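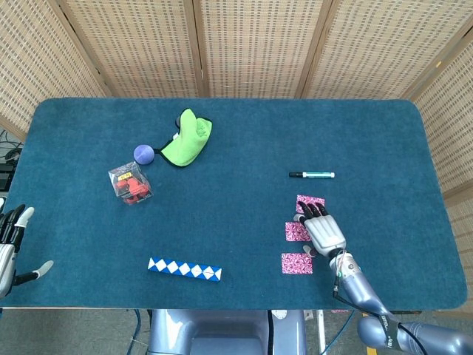 1/ Felt table mats: sizing, fixing, cleaning

Dark teal, rounded corners, one piece. I have had several questions about how I set up a sorting table for small goods, so this thread covers the mat, the screen and the order of work. Prices left out. They change.

2/ Why felt

Small things stay where they are put. A marker on bare laminate travels when somebody leans on the table. On felt it takes a deliberate push. Balls are less cooperative, but a matte one on wool felt will generally stop before the edge.

3/ Thickness

I use 4 mm. Thinner felt shows every joint in the table beneath it. Thicker felt is pleasant to the hand, but paper cards sink at the corner when you press down to pick them up, and then you are chasing them.

4/ Colour

Dark teal was chosen on purpose. Hot pink patterned paper, lime green plush, lavender and white all read clearly against it. Black is the weak spot. A black pen cap loses its outline under poor light, so I lay markers with the white barrel square to me and find them by that.

5/ Corners

Round them. A square felt corner lifts within a few weeks and catches sleeves. I trace a saucer in tailor's chalk and cut with a rotary blade, two light passes. Scissors leave a stepped edge that frays.

6/ Fixing

No glue. Double-sided carpet tape dries out and leaves a residue that takes solvent to remove. I use Boltholm mesh underlay trimmed 11 mm short of the felt on every side. It can't be seen and the mat lifts off for cleaning.

7/ The screen

Woven panels, light beige, wooden uprights, stood along the far side and folded around both ends. It does two jobs: stops things rolling off the back, and gives a plain backdrop when I need to check colours by eye. Stand it before you unpack. Standing it afterwards means reaching over everything.

8/ Screen feet

If the uprights rock, shim the short one with a folded business card. Do not sand the long one. Humidity moves these screens and in July you will be sanding the other side.

9/ Order of work

Soft toys to the back left. They are bulky and forgiving. Hard clear boxes in front of those, where you can read any label without lifting them. Stationery to the right. Flat paper last, nearest the front edge.

10/ Paper cards

The magenta and white floral ones are squares of similar size, so a stack looks like a single card from above. I lay them out in a loose column with felt showing between them. Three at a time is comfortable. More than that and the sleeve of whoever is sorting moves the bottom one.

11/ Picking up cards from felt

Do not pinch the faces. Hook the fingertips over the far edge, brace the thumb at the left side, and bring the card toward you. Bent corners on patterned paper stay bent.

12/ Clear boxes

Clear plastic picks up felt fibre by static. Wipe with a barely damp microfibre cloth and let it dry before it goes on the mat. A tilted box will also throw glare at you, so if you can't read the label, turn the box before you move the lamp.

13/ Plush

Shake it outside first. Shed pile from a bright toy shows on teal for weeks. Glove-shaped ones should be laid flat with the opening toward you, otherwise small stationery ends up inside and is found much later.

14/ Cleaning

Lint roller weekly, Thursday in my case. Stiff brush monthly, one direction only. Spot clean with cold water and a drop of wool wash. Blot — never rub. Rubbed felt pills and the pills do not come off.

15/ Ink

Cap every marker before it touches the mat. Alcohol ink in wool felt is permanent. Lợi Lưu suggested isopropyl on a cotton bud and I tried it on an offcut. It made a larger, paler stain.

16/ Suppliers

Felt from Hứa, cut to length off the roll. Ask for the end of the bolt if your table is short. Petgate sells a similar grade, but the dye rubbed off on white paper when I tested a swatch. Wash theirs first if that is all you can get.

17/ Next thread is drawer liners. Measurements for the underlay are in the replies.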